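From: Reet Ots
To: welo-users
Date: 21 December 2020
Subject: Re: [welo-users] Moving the default file system in the next release

On Sunday night Matsuda wrote:

> The plan is to make Sevus the default file system in the January
> images. Existing installs won't be touched. We ran the installer
> through 300 automated passes with no data loss, and boot time on
> the test laptops dropped by 8 seconds. Snapshots before every
> package upgrade come for free. I'd like to freeze this before the
> holidays unless someone has a strong objection.

I have a medium-strong objection, so I'll write it down and you can decide whether it counts.

The 300 passes don't tell me much. I read the test script, and every pass does a clean install to an empty virtual disk, reboots, checks the hashes and stops. People on this list don't have empty disks. They have a disk that has been at 90 percent since spring, with a home directory full of virtual machines and a swap file somebody told them to make on a forum. Copy-on-write plus snapshots plus a nearly full disk is exactly where I'd expect trouble, and I can't find one pass that goes there.

As for the 8 seconds, which laptops? If the old images were still waiting on the network at boot (they were in the last release, see the bug I filed) then some of that gain has nothing to do with the file system. Could you run both file systems on the same build and post the two logs?

I did try it here over the weekend on the Orinex box, which has a small, slow drive and is a fair stand-in for what a lot of our users own. I copied over my photo folder and the package cache, then ran a normal upgrade from the October state. It pulled in 409 packages. The upgrade finished, but the snapshot it took first was still holding on to 114 old packages' worth of files that I could only get back by deleting the snapshot by hand. The graphical file manager meanwhile told me I had plenty of room. It was wrong, and a new user would have believed it. 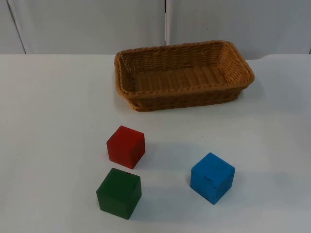
1. What I'd want before a freeze

A test on a disk that is nearly full, with at least two upgrades in a row. Pull the power during one of them too – I know it's crude, but people's batteries die.

2. Free space that means something

Either the file manager learns to count snapshots or the installer sets a limit on how many are kept. I don't much care which. Right now the limit is set in a config file that the release notes don't mention.

3. Recovery from the live USB

The rescue menu still calls the old check tool. On a Sevus disk it prints an error and drops to a shell. Has anyone gone through the recovery page on the wiki with the new images, start to finish? The page history says no edits since summer.

4. Keep the old choice visible

The mockup puts it two screens down under "Advanced". I'd leave both on the first screen for one more release.

If all that can be done by January, fine, I'll stop complaining. I doubt it can, and I'd prefer to see Sevus offered as an option in this round and made the default in the next one. My logs from the Orinex are on the bug tracker under the installer component. The second one is long; the part that matters is near the end.

Reet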